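From loft hatch to spare room: the Sestgate conversion, nearly done

We have been promising you an update on the Sestgate loft since the winter newsletter, and what a pleasure it is to finally write it! Regular readers will remember the story so far. A 1930s semi, a family that had outgrown three bedrooms, and a loft so full of old carpet and tea chests that our surveyor had to take his measurements lying on his side.

The owners had been going round in circles for years. They had looked at moving, and got as far as putting in an offer on a place over in Braveck, but the garden was half the size and the school run would have doubled. A rear extension was the next idea. That would have meant losing the plum tree and most of the patio, and the plum tree had a lot of support in that house. So they looked up.

Head height is the thing that makes or breaks a loft, and this one was tight. From the top of the joists to the underside of the ridge we had just enough to work with in the middle, and nowhere near enough at the sides. A rear dormer solved most of it. The stairs took longer. We drew 4 versions before everyone was happy, and the one we built rises over the existing staircase, turns at the top and comes out right beside the chimney breast. You duck for nothing. It has cost them an airing cupboard on the first floor, which we have partly given back as a set of shelves behind the bathroom door.

Then came the steels. There are 2 of them, one carrying the new floor at the back and one up at the ridge, and they went in through a hole in the roof on a morning so windy that we nearly sent the crane home. By four in the afternoon they were sitting on their padstones and bolted up, and the building inspector had been up the ladder to have a look. If you have never stood in a roof on the day the old timbers come out, it is a marvellous thing. All that criss-cross of struts and purlins goes, and suddenly there is a room.

The windows are from the Barredo range, which we have used on a few jobs now and like more each time. Two sit in the front slope and there is a wide casement in the dormer. The pair at the front tilt right round so the outside pane can be cleaned from indoors, a real blessing three floors up. They also have a small vent along the top that can be left open in the rain. The family chose the blackout blinds for one and left the other bare, so whoever sleeps up there can look at the stars from bed.

Insulation is where we spent the most time talking, and we make no apology for it. A loft room under bare tiles is an oven in July and a fridge in January, and plenty of older conversions are just that. We put rigid board between the rafters and a second layer underneath, with every joint taped, and kept an air gap above so the roof can breathe. The party wall got a layer of acoustic quilt too — next door has a keen young drummer. On the first really cold night after plastering, the room held its warmth with the heating off until morning, and we had a very cheerful message about it at ten to seven.

Floor space in the end came out at 382 square feet, counting the landing and the little shower room. That is bigger than the owners dared hope when we first walked round with the tape. The low bits at the eaves don't feel wasted either. Our joiner has built a run of cupboards along both sides, deep enough for suitcases and the Christmas things, with push-to-open doors so there are no handles to bark your shins on. The whole lot is painted the same soft white as the walls and it disappears beautifully.

One part of the front eaves has been left open as a play corner, with a low white worktop for crafts and a shelf above it. The youngest had firm views on this and we followed them to the letter, down to the height of the coat hook.

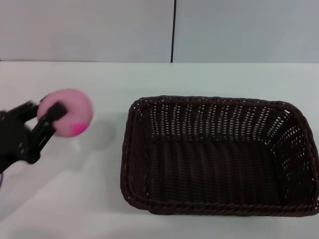 Pale pink, fuzzy and up off the white tabletop.

As for the timetable, we said 26 days on site for the main structure and we hit it, wind and all. Second fix is finished apart from the shower screen, which arrived with a chip in one corner and has gone back. The carpet fitter is booked for April. After that it is a lick of paint on the new stair spindles, a final visit from building control and the keys to the cupboard under the stairs go back where they belong (we have had them since the autumn, sorry!).

A few people have asked us about the stair carpet, having seen the sample in our window. It is a wool blend called Jarkero, in a colour somewhere between oatmeal and sand. It wears well on a winder, where the inside edge of each tread takes a real hammering, and it is forgiving of muddy football socks. We have a bigger piece in the office if you would like to come and stand on it.

We are now measuring up for the late summer. If you are wondering about your own loft, go up with a torch and a tape and measure from the top of a joist to the underside of the ridge board. Anything over 2.2 metres and we would love to come and see it. A bit under isn't always the end of the matter, so do ring us all the same. Bring your plans if you have them, and old ones are fine. The Sestgate family turned up with a pencil sketch on the back of a gas bill, and the dormer is very nearly where they drew it.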